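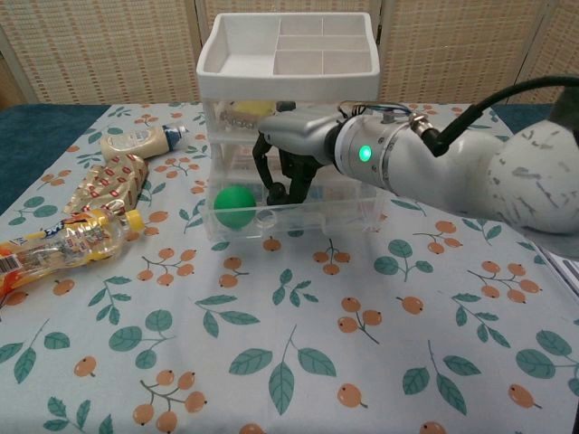
Mastport bench, May, arm at the organizer. Green ball in the bottom drawer, bottles and wrapper off to the left.

OK, so the planner. I finally got fed up with the Kulitton stack refusing half the approaches to the bottom drawer and spent the morning in the collision checker. The clear drawers are the whole headache! Depth goes right through the plastic, so the octomap has holes where the drawer fronts should be and then random blobs behind them (I think it's picking up the weave on the screen and smearing it forward). The planner sees a gap, goes for it, and the safety layer vetoes at the last check.

What I did: stopped using depth inside the organizer's bounding box and dropped in a hand-made mesh, with the drawers as plain boxes. Ugly, but planning time went from 1153 ms to 80 ms on the replayed logs, same seeds, same start poses. Padding on the finger linkages is now 5 mm. I tried 12 first and the gripper couldn't find any pose near the front of the drawer, which makes sense once you draw it out on paper.

Perception is happier with the ball than with anything else on the table, no surprise with that green. The bottle lying nearest the front keeps getting two boxes, one for the label and one for the cap, and I want to look at the merge threshold before touching the weights. The leaf print on the cloth throws little false hits too, mostly the orange berries. Masking by height above the table plane should kill those, I just haven't written it yet.

Branch is khuong-drawer-mesh on the Khương repo. Don't merge it, the mesh pose is still hardcoded in the Cendstead config and I know I'll forget.

Next: fit the mesh pose from the white tray on top, that one shows up fine in depth.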